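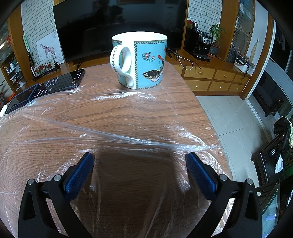 Figure 1. The hand-held gripper with the blue textured pads, approaching the butterfly mug on the plastic-covered table.

Soft Fingers, Hard Mugs: Comparing Two Sets of Finger Pads on a Hand-Held Gripper

Deepak Rawat and Randi Fagerlund
Project report, Introduction to Manipulation, Titdale

1. What we set out to do

Our original proposal promised a comparison of four grippers, two cameras and a learned policy. Our supervisor returned it with the word "four" circled and nothing else written on the page. What follows is a comparison of two sets of finger pads on one gripper, with one camera, and no policy at all. We are quite happy with it.

The question was whether a textured rubber pad holds household crockery better than a smooth one when a person is doing the squeezing. The lab at Titdale has always used smooth silicone, apparently on the grounds that there is a large roll of it in the cupboard. Randi had read that a fine grid pattern resists twisting, and twisting is how most mugs leave a gripper when you lift them by one side of the rim.

2. Equipment

The tool is the lab's hand-held gripper, which everyone calls Dustness after the name on the folder the drawings came in. It has two black fingers with triangular cutouts in the lower part, so that they give a little when they meet something. A trigger closes them. The camera sits on the tool and looks out along the fingers, and it records whatever you point it at, including the floor when you forget to stop it.

We tested two sets of pads:

Set A: smooth gray silicone, cut from the roll.
Set B: blue rubber with a fine grid texture, as in Figure 1.

Swapping sets is supposed to be quick. The first swap took most of an evening, as Set B had been glued at a slight angle and we had to peel it off and start over. Later swaps went faster, mainly because Deepak stopped reading the instructions.

3. Test objects and setting

We wanted a home and not a lab bench, so the trials were done in a family living area with plenty going on behind the table: a television, an espresso machine, a giraffe drawing on white brick. Lab footage tends to have a gray wall in it, and any method trained on gray walls is in for a surprise when it meets somebody's shelves.

The table has a sheet of clear plastic wrap over the wood. It is clear and crinkled, and it changed the results in a way we will get to.

The main object was the white mug with the turquoise panel and the butterfly. It has a big looped handle, a smooth glazed body and a thin gold line at the rim, and its owner made it clear that it was to be returned in one piece. We treated this as a design constraint. The other objects were a plastic cup, a tin of tea and a pepper mill.

4. Procedure

Each trial was a side grasp, a lift to the height of a ruler stood on end, a hold, a quarter turn of the wrist, and a return to the table. A trial failed if the object dropped, rotated visibly in the fingers or had to be rescued with the other hand. We did 60 trials per set of pads, 120 in all, with the four objects shared out evenly. Deepak did half of each and Randi did the other half. Whoever was not holding the tool kept score and had a cushion ready.

5. Results

Set A (smooth): 41 successes out of 60.
Set B (grid): 52 successes out of 60.

Most of the difference came from the mug. Glaze on smooth silicone held well for a straight lift, then let go slowly during the wrist turn, like a door closing on its own. The grid pads held through the turn far more often. With the plastic cup the two sets were nearly tied. The pepper mill defeated both of us with both sets, and we have nothing useful to say about it except that it is taller than it looks.

There was an operator effect. Randi had fewer failures with either set. Deepak's explanation is that he did the harder trials. The score sheet does not support this.

6. The plastic wrap

When the fingertips touched down beside an object, the smooth pads tended to stick to the wrap and drag a fold of it along, and the fold then nudged the object. We counted 6 failures with Set A where this was the plain cause, and 2 with Set B. Take those out and the gap between the sets shrinks, though it does not close. Anyone repeating this on a bare table should expect a less dramatic table of results and a calmer afternoon.

7. Camera notes

The fingers come into view from below and throw a dark shadow on the table in front of the object. We tried Lindqvist, the object tracker from last year's class, on the recordings. It found the mug in most clips and lost it in the ones where the glossy background was brightest. In one clip it tracked the espresso machine with great confidence from start to finish. We did not have time to retrain it. The Zedemthorpe group used 200 labeled frames for theirs, and we had neither the frames nor the patience.

8. Limitations

One home, two operators, four objects. Grip force was not measured, so a nervous squeeze and a relaxed one count the same. The operators knew which pads were fitted, the pads being bright blue. We also did not check for wear, and by the last session in January the right-hand pad of Set B had begun to lift at one corner.

9. Next steps

Measure force at the trigger. Add a bowl and something with a flat side. Try the grid texture in silicone, so that pattern and material can be separated -- at present we cannot say which of the two did the work. Find out who owns the good scissors.

The mug has gone back to its owner with its handle on.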